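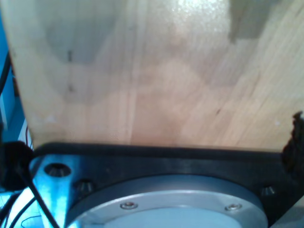

Plywood, close up. Grain runs lower left to upper right.

29 Dec 2021

Ball rebound and surface notes, Ustville indoor hall

Back on the futsal balls after the break. The Gerura league wants an answer before the second half of the season on why the away teams keep saying the ball is dead at Ustville. They have been saying it since the fall. I had put it down to losing, but the complaint has come from teams that won there too, so it gets a proper test.

Set of balls is the same as before: 4 match balls from the league bag, all the Nallness low-bounce model, all size 4. I marked them A to D on the valve panel with paint pen. A and B are from this season. C is last season's. D has no history that I can find and the printing is mostly worn off. If D comes out odd, leave it out of the averages and say so.

Pressure first. Let all of them sit in the shop overnight, then checked each one twice with the Begay gauge. A and B held from the last session. C was down a little. D was down a lot and hissed when I pulled the needle, so the valve is suspect. Put silicone oil on it, pumped it back up, left it through lunch and it had dropped again. D is out. I'll try a new bladder some time but it's low on the list.

Drop height is the usual two meters, bottom of ball to surface. Reading the top of the first bounce off the scale on the wall, phone on slow motion at the same height as the expected bounce. Last time I had the phone too low and every reading came out high because of the angle. Moved the bracket up and put tape on the upright so it goes back in the same place. Don't move the tape.

First runs on the shop concrete, ten drops per ball. A averaged 56 cm. B was slightly under that and C slightly under B. Spread within each ball was small. One drop on B clipped the release arm and I threw it out. Nothing here says the balls are the trouble. They are all inside what the league asks for and A is well inside.

Then the hall. Took A, B, C, the stand and the gauge over after the walking football group finished. Checked pressure again on arrival. It's colder in there than in the shop and A had lost a bit, so I let them settle half an hour and topped up to match. Worth remembering for match days: whoever pumps the balls in the warm office and carries them straight out to the court is starting low by kickoff. That could be part of the complaint all by itself.

Dropped at five spots: center mark, both penalty spots, and the two corners on the fire door side. Center and the near penalty spot gave numbers close to the concrete. The far penalty spot was lower. The fire door corners were lower again, and the sound is different, more of a thud. You can hear it from the bench. I repeated the far penalty spot with A only and got the same thing.

So the floor isn't even. It's a sprung floor and I'd guess the battens or the pads under that end have gone soft, or there was a repair at some point with different pads. I asked the hall office for the floor drawings. They have a folder but the floor section is missing from it.

Roll test next. Used the short ramp, same release notch each time, rolling from the center line toward each goal. Floor had been mopped in the morning and felt a bit grabby in places under my shoes. Toward the near goal all three balls rolled straight and stopped within a hand's width of each other. Toward the far goal they came up short, C the most. No sideways drift in either direction, so I don't think the level is off, at least not along the middle.

Ran out of time for the rolls across the court. The badminton people came in to put their posts up.

Also did the kick count sheet tonight while the numbers were fresh. From the match videos for December I have 1118 passes logged, enough to compare ends. I was aiming for 1000 so that's fine. Have not split them by half yet. What I want is misplaced passes in the far end against the near end, home team and visitors separately. If the home side has learned the floor there should be a gap. If both sides misplace the same amount down there, the visitors are only noticing it more.

One mistake to own up to: in the last entry I wrote the ramp height from the wrong edge. The figure there is to the top of the rail, and it should be to the bottom of the ball. The rolls were all done from the same notch so the comparison stands, but don't copy the height from that page.

To do:
Cross-court rolls, both directions, before the floor gets mopped
Three more drop spots between center and far penalty spot, to find where the change starts
Temperature reading at floor level, both ends
New valve or bladder for D
Ask the hall office again about the drawings, and whether the far end was ever lifted
Split the pass log by end
Gauge back to the shop. It's still in the car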